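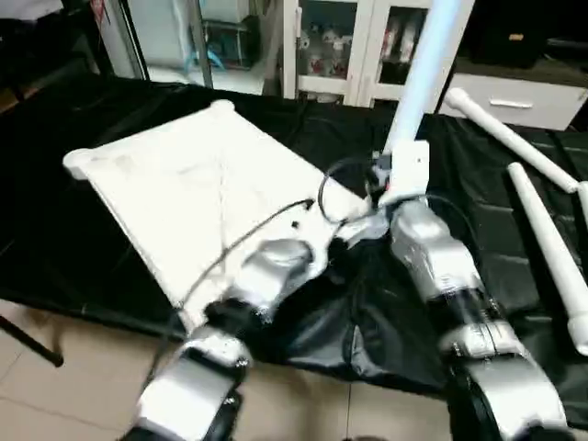 Guides > Kitchen > Hand-crank pasta machine > Set-up

Setting up your Rondik pasta machine

5 May 2019, by the Iltstead kitchen desk

I learned on my aunt's Caretti, a 1963 model that weighs as much as a small dog, so the Rondik felt like a toy when I first got it out of the box. Give it a fair chance! Once it's clamped down properly it rolls just as well.

1. Pick your spot. You want a table edge with a straight underside, and enough room to swing the crank all the way around without skinning your knuckles. (I did that twice before I moved the machine over.)

2. Slide the clamp into the hole under the base and tighten it by hand. Stop when the machine won't wiggle — cranking it down with pliers only chews up the table.

3. Wipe the rollers with a dry cloth.

CAUTION: Never wash the rollers, and never put any part of the machine in the dishwasher. Mine went in once, and it squeaked until December.
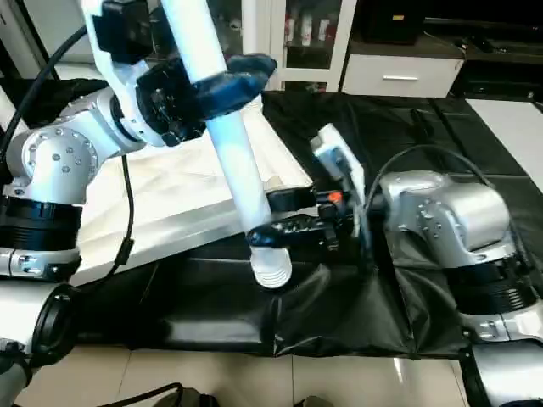
4. Push the crank into the side hole and turn it slowly with the dial on the widest setting. It should move freely, with maybe a little grinding at first while the factory oil works its way out.

5. Make a throwaway batch. I use 200 grams of flour and two eggs, kneaded till it's smooth, then wrapped and rested for 15 minutes. Run it through until the dough stops picking up gray streaks, then toss it. Don't eat this one, please.

6. Now for the real dough. Fold it in thirds and roll it on the widest setting 4 times before you touch the dial, then go down one notch at a time. Skipping notches is how you get holes.

NOTE: If the sheet comes out ragged along the sides, it's too dry. Wet your hands, knead it again and let it sit. 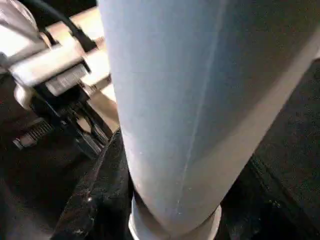 Storage is where most of these machines get ruined. Brush out the dried crumbs with a pastry brush, take the crank off and keep everything somewhere dry. Flour needs a closed container too, and I like one with a smooth, matte outside, so I can wipe my floury handprints off it in one go. I buy Avotiņš flour in the big paper sack and tip it over as soon as I get home.

7. Put one drop of mineral oil at each end of the rollers every few months. Olive oil goes sticky in there, so leave that for the salad.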